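Subject: Re: [workfloor] Folding arms at Dillano, first impressions
To: workfloor list
Reply-to: workfloor list

Someone on the list wrote, in April:

> We've had a short note from the Dillano site saying the arms are on
> the folding side now and that it has gone smoothly. Management there
> are quoting 270 pieces a shift and say no jobs are affected. Can
> anyone who works there tell us whether that matches what they see?
> We have the same supplier (Mullar) coming to talk to us at Hamow
> and I would like to go in with more than a brochure.
>
> Also, has anybody seen the actual wording of the agreement on
> redeployment? Ours just says "suitable alternative duties".

I work there, on the soft goods side, eight years now, so I'll have a go. Sorry for the delay, I wanted to see a few more weeks of it before I put anything in writing.

The 270 is a real number in that somebody wrote it down. It was one arm, on one shift, doing small flat pieces that had been sorted beforehand by two of us. Take the sorting out and I don't know what the figure would be, and when I asked I was told it was "not a like for like comparison". Fair enough, but then don't print it next to our old hand rate as if it was. A normal day through our room is 2,000 pieces, all sorts, and a good part of that is stuff the arm isn't given at all: anything with straps, anything heavy, anything that comes down inside out.

On jobs, no, nobody has been let go. What has happened is that two people left over the winter and weren't replaced, and the hours that used to be overtime have dried up. You can call that "not affected" if you like. People who relied on the overtime would put it another way. I'd ask Mullar, or better still your own management, what happens to vacancies during the trial. Ask that before you ask about redundancies, because they'll have a polished answer ready for redundancies.

The work itself has changed more than the headcount. I used to fold and talk. Now on the arm shifts I lay pieces out, stand back, wait, and step in when it has missed a corner or picked up two layers. Laying out sounds easy and it is, for an hour. After that it's worse on the back than folding ever was, as you are leaning over and reaching the whole time and you can't settle into your own pace. We asked for the surface to be raised. That was agreed in principle, and it's still agreed in principle.

Then there is the question of who gets the blame. Each miss is logged with a reason code, and there are more codes for what the person did (item placed wrongly, item not flattened, operator too slow to clear) than for what the machine did. I've cleared a tangle that was plainly a bad grip and the only code that came near it was "presentation". Those logs go to the shift lead. I was told they would never be used for appraisals, and I believe the person who told me meant it, but I've not seen it on paper. If you do one thing at Hamow, get that on paper before the first arm is switched on.

I'll be fair about the good bits. The training was better than I expected, Softić sent people who answered questions properly and didn't talk down to us. The stop button is where you want it. One of the younger lads has taken to it and is learning the set-up side, which pays a bit more, and good luck to him. But there is one of those posts and a room full of us, so when they say "everyone will have the chance to upskill" ask how many chances there are.

On your last question, our wording isn't much better than yours. It says "comparable duties at the same grade", with a review after 40 shifts. We've had the 40 and no review yet. I've asked twice. The rep has a copy of the full text and says she's happy for it to go round, so write to me off list and I'll forward it.

What I'd like to hear from others is whether anyone has managed to get the people doing the work into the room when the targets are set. We see the figures once they're already on the wall. I'm not against the thing. It's quite steady with a plain piece on a clear surface and I can see a use for it on the dull stuff. I just don't accept that it has "gone smoothly" when the people it's supposed to have gone smoothly for weren't asked.

If Mullar offer you a demonstration, ask them to do it with a mixed pile from your own room, and stay for a full shift if they'll let you. 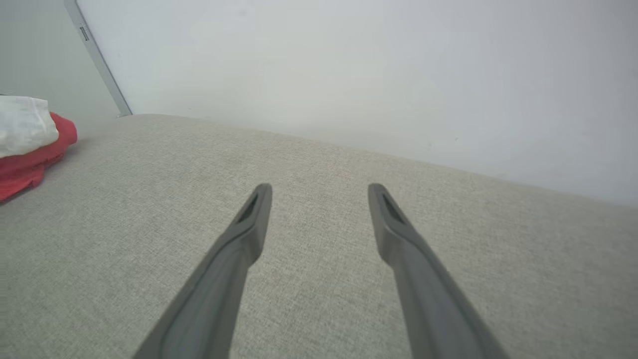 And take your own notes while you're there, with times. Ours only started keeping them in the third week, and every argument since has been about the first two.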